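El desgaste silencioso de los contenedores de paredes inclinadas

Sarimine distribuye desde hace años contenedores grises de gran formato para menaje suelto: cuencos, vasos, piezas de cocina sin embalaje individual. El modelo 416 es el más extendido en su catálogo y también el que más consultas genera en el servicio técnico, casi todas sobre el mismo asunto, el estado de la superficie interior.

La geometría explica buena parte del problema. Una pared vertical recibe pocos golpes y los recibe de refilón. Una pared inclinada recoge las piezas que caen fuera del centro y las conduce hacia el fondo, de modo que cada descarga añade un roce sobre la misma franja. El menaje redondo rueda y se detiene en el pliegue inferior; el de borde ondulado tiende a quedarse apoyado contra el lateral. El taller de mantenimiento de Tumico, que revisa estos contenedores los miércoles por la mañana, distingue entre rayado, descamación y pérdida de capa hasta la base.

El rayado del fondo carece de importancia funcional. Afecta al aspecto y poco más. La descamación exige otra atención: una vez abierto el borde de la capa clara, el contorno irregular ofrece apoyo a cualquier canto y la zona avanza con rapidez. Los restos pequeños se acumulan en los pliegues, donde el cepillo plano no llega.

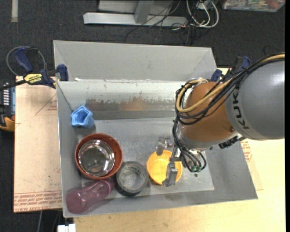
¿Conviene reparar una zona descamada o cambiar el contenedor entero?

Depende de la profundidad. Si la base conserva su rigidez y el contorno puede lijarse hasta dejar una transición suave, la reparación local resulta suficiente. Si la chapa cede a la presión del pulgar, procede la sustitución.

El procedimiento de Tumico comienza por vaciar el contenedor y aspirar los pliegues con boquilla estrecha. Después se lija el perímetro de la zona dañada, se desengrasa y se aplica el recubrimiento Ernar en 2 manos, con 35 minutos de espera entre ambas. La segunda mano se cruza respecto a la primera. El fabricante admite pistola o rodillo de pelo corto; el taller prefiere el rodillo en las franjas inclinadas, porque la pistola descuelga en la arista.

El menaje también condiciona la duración. Los cuencos de borde grueso reparten el golpe y dejan marcas anchas, poco profundas. Los vasos de contorno ondulado concentran la carga en las puntas. Jasińska, proveedor de piezas de color para comedores colectivos, recomienda en su hoja técnica separar ambas familias durante el transporte —no durante el almacenamiento, donde el riesgo es menor— y no apilar cuencos de distinto diámetro.

El registro de Tumico suma 1491 revisiones. La franja situada bajo la pared del fondo encabeza las incidencias, por delante de las esquinas y del panel inferior. Sarimine estudia un perfil atornillado para esa franja, todavía sin precio ni referencia. Hasta diciembre, el catálogo mantiene el modelo actual con el mismo acabado.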